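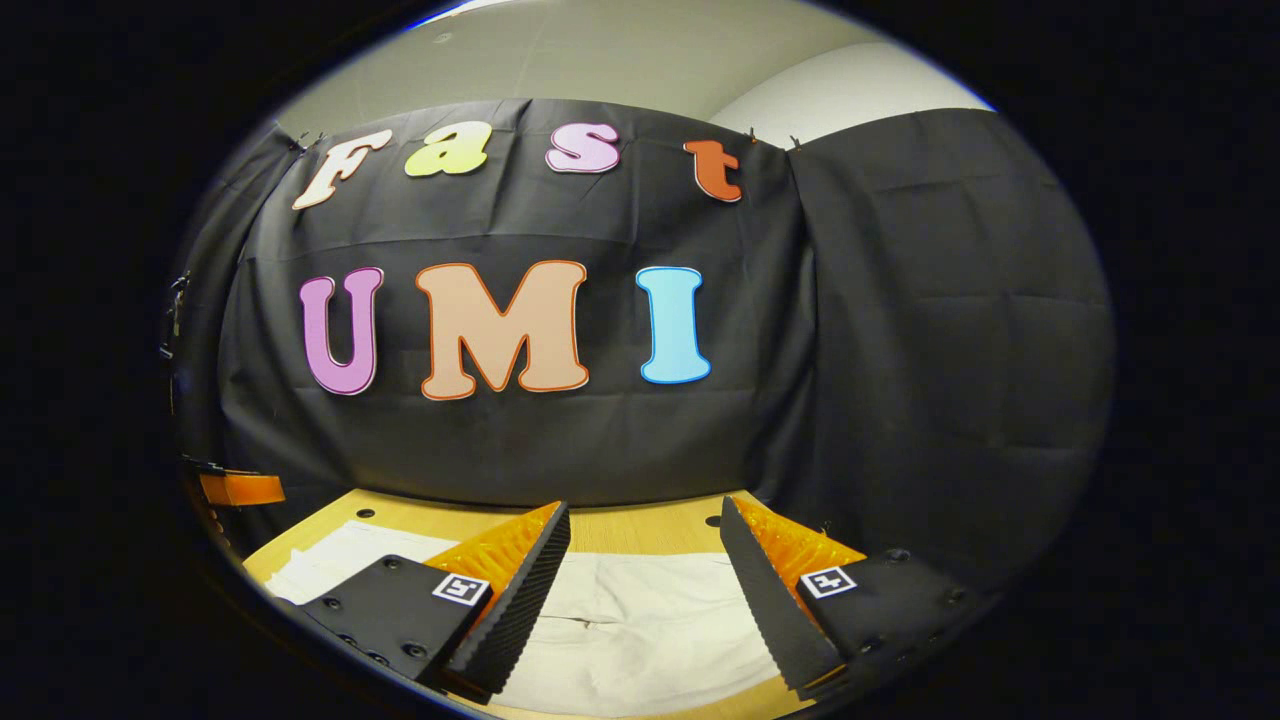

Hand-held grippers: setup, care and repair
Frequently asked questions, Bench 2, Treltura workshop
Last revised April 20, 2026

Who looks after the grippers?

Ovidiu Filip does the mechanical side, Mircea Ene does cameras and markers. If you can't tell which kind of problem you have, write to both and let them argue.

I just took one out of the case. Can I start?

Almost. Check four screws on each mounting plate with the short hex key, snug and no more. Squeeze the trigger all the way and let go. The fingers should close evenly and open again without a hitch. Then wipe the lens. People skip the lens, then send us two hours of fog.

How tight is snug?

Two fingers on the short arm of the key. The plates are printed, and Ovidiu has a jar of stripped ones he will show you whether you ask or not.

One finger closes ahead of the other.

Back off the linkage screw on the fast side a quarter turn, close the gripper on the Ashworth gauge block, and retighten with the block still in. If it's still uneven, the pinion has skipped a tooth. Open the cover, lift the pinion, line up the two paint dots, put it back.

Do the orange pads wear out?

Yes. The ribs go first, usually near the tip. Bend the pad over your thumb under the lamp: if you see a white line at the root of a rib, change it. We change both sides together, even when one looks fine. A new pad beside an old one gives you a gripper that pulls left, like a shopping cart.

Our last pair did 2671 grasps, the pair before that 1303. We inspect every 300 and have given up predicting the rest.

Can I glue a torn pad?

You can. It will hold until you pick up something you care about.

What do I clean everything with?

Pads: a damp cloth and dish soap. Black fingers: a dry toothbrush along the ridges, where cloth lint likes to settle. Lens: the blower, then the lens cloth. Markers: a dry cotton swab. Keep alcohol away from the markers -- it lifts the print, and you will then be reprinting markers.

What are the little square markers for again?

The software reads the opening width from them. If the width reading jumps around while the fingers are still, look for a lifting corner or a shiny patch before you open a ticket. Glossy tape over a marker is not a repair.

How do I replace one?

Print at 100 percent. Your printer will offer to "fit to page." Decline. Measure the black square with the calipers, trim it with the white border left on, and stick it down flat on the plate. Then run the width calibration: fully open, fully closed, three times, slowly. Tell Mircea which gripper it was so he can update the sheet.

Do I need to recalibrate after changing pads?

Width, yes. Lens, no, unless you bumped it. If you're wondering whether you bumped it, you bumped it.

The trigger feels gritty.

Take the cover off, blow out the rack, and put one drop of Ultidgate dry lube on it. One drop. In July somebody used the rest of the bottle and the rack collected fluff until we had to soak the whole thing.

Where are the spares?

Blue drawer under the bench: pads, screws, two finished plates. Blank fingers come from the Bonddale site and take a week, so please write down the last one when you take it, preferably before you take it.

When should I stop using a gripper altogether?

Cracked plate, loose camera mount, or any noise you would have to imitate to describe. Red tag, top shelf, short note. "Broken" is too short.

Is there a service interval?

Full strip-down at 3000 grasps or when Ovidiu has a free afternoon. The grasps generally win.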